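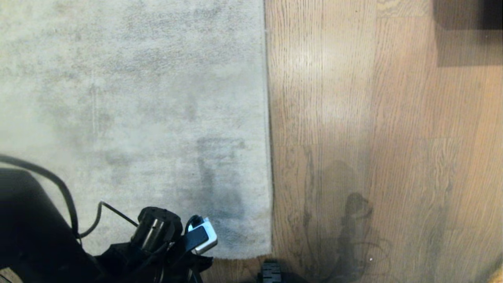
The pale gray Atholm rug on our light brown wood floor, bottom right corner.

I've had the Atholm flat on the floor for most of a year now and I still get a little happy when I walk in and see it. My last three rugs were all deep and shaggy (crumbs went in and never came out), so going this short was a big change for me, and I'm never going back!

The color is what sold me. Online it looked like one flat gray, but in person it's all washed and mottled, with off-white, a cooler gray and even a hint of green depending on where the light hits. There's a wide darker band across it made of fine streaks, and I was worried that would look like a stain. It doesn't at all. It looks like an old rug somebody has loved for decades, and it's great with light brown wood.

Vacuuming is a dream. The pile is so short that I can go straight from the floor onto the rug without changing heads, and dog hair comes up in one pass. Chairs slide over it fine. Doors clear it too, even our bedroom door, which drags on everything.

A few things to know before you order. It came rolled tight and the corners curled for the first 5 days, so I put books on them overnight and after that it lay flat. The edge along the side is neat, with a thin darker seam, but the bottom edge is a bit wavy and looks kind of frayed. I like that, it suits the faded pattern, but my sister-in-law Na-rae Kwon likes her edges crisp and she'd have sent it back. It's also thin underfoot. If you want something to sink your toes into, buy a thick pad with it. I got the Floster one and it stopped the sliding completely.

I spilled a whole mug of coffee on it in August, blotted it with cold water and a drop of dish soap, and I can't find the spot anymore with all that mottling.

5 stars from me, and I'm already measuring the hallway for the runner.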